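Tray handling at Jiscombe: where the automation programme stands

Staff will be aware that the tray preparation area at the Jiscombe site is to be partly automated this year. The planning stage closed in April, and the works council and the management team have since agreed the terms on which the first robot station will be brought into use. This item sets out what has been decided, what is still open, and how the change will affect colleagues on the packing floor and in the stores.

Tray preparation is the point at which empty trays are taken from the wash line, checked, turned the right way and set down for filling. On a normal day shift it is done by 16 people across two benches. The task is light, but it is repetitive, and it accounts for a large share of the wrist and shoulder complaints reported to the occupational health nurse. It is also the task that colleagues most often ask to be rotated away from. For these reasons it was chosen ahead of carton sealing, which had been the original proposal.

The first station will be built by Cesik and will take over the placing of trays on the nearer of the two benches. The second bench will continue to be worked by hand for the whole of the trial. No decision has been taken on whether it will follow, and none will be taken until the results from the first station have been shared with staff.

Before any equipment is delivered, the placing task is being worked through in simulation. This allows the supplier and our own engineers to test how the gripper approaches a tray, how far it opens, and what it does when a tray is lying at an angle or away from the spot where it was expected. Shahzad Memon, who leads the engineering side of the programme, has asked that the simulated work should cover the awkward cases as fully as the tidy ones. Trays on our benches are seldom square to the edge, and a station that can only deal with trays laid out neatly would simply pass the work of straightening them back to the people beside it.

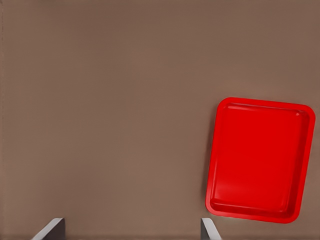 The list of awkward cases was drawn up with the help of bench staff, who were invited to two open sessions in the training room. Their contributions have been of real value. Several points raised there had not appeared in the supplier's specification, among them trays that stick together after washing, trays with a chipped rim, and the habit of the wash line of sending through a short burst of trays after a pause. All of these have now been added. Colleagues who could not attend may still send in suggestions through their team leader, and these will be passed on to Cesik with the next set of changes.

The question asked most often at the sessions concerned jobs. The agreement with the works council states that no permanent post will be lost as a result of the trial. Hours will be protected for its full length, and shift premiums will continue to be paid at the present rate to anyone who is moved to another task on the same shift. Agency cover for the benches will be reduced, and the agencies have been told of this in good time. Colleagues whose work changes will be offered a place in one of three areas: the station itself, quality checks at the end of the filling line, or the stores, where there are vacancies at present.

Work at the station will be different in kind from work at the bench. The operator will load the infeed, watch the placing, clear any tray the robot has set aside, and stop and restart the equipment when required. A good part of the role lies in judgement: deciding whether a tray is fit for use, and whether a repeated fault should be reported or dealt with on the spot. The role has been graded one step above bench work, and the grading will apply from the first day of training.

Training will be given in three parts. The first covers safe working near the equipment and is compulsory for everyone on the packing floor, including cleaners and visiting drivers who use the side door. The second is for station operators and will be held in small groups, using the same simulated bench on which the engineers are now working. The third is a period of paired work once the station has been installed. Those who would prefer to be taught in a language other than English should let their team leader know, and the material will be translated where it is needed.

Some members of staff have asked whether the station will be used to measure the pace of individual workers. It will not. The equipment will record the number of trays placed, the number set aside and the length of any stoppage. These figures will be kept by station and by shift, with no names attached, and will be posted each month on the board outside the canteen. The works council has the right to inspect the full record at any time.

The management team wishes to be open about the matters that have not been settled. The noise level at the station has still to be confirmed, and the position of the guard rail may narrow the walkway towards the stores. Two possible layouts have been drawn up, one of which would require the first aid cabinet to be moved. Both plans are on display in the canteen, and comments may be written directly on the sheets. There is also some doubt as to whether the present lighting over the bench is suitable, and Van Damme, the site's electrical contractor, has been asked to carry out a survey.

Colleagues at Darkasska, our sister site, brought in a similar station two years ago for lids. A small group from Jiscombe visited them in the spring and spoke with operators on both shifts. They reported that the first weeks had been tiring, with frequent stoppages and a good deal of walking to and fro, and that matters had improved once operators were allowed to alter the infeed speed for themselves. The same permission has been written into our own arrangements. The Darkasska operators also advised that a seat should be provided at the station, and one has been ordered.

The date of installation will be announced once the simulated trials have been completed and signed off by both the engineering team and the works council. Applications for the operator roles are open now to all permanent bench staff, whatever their length of service. Forms may be collected from the personnel office or from any team leader. Questions about the programme should be addressed to Shahzad Memon on extension 318.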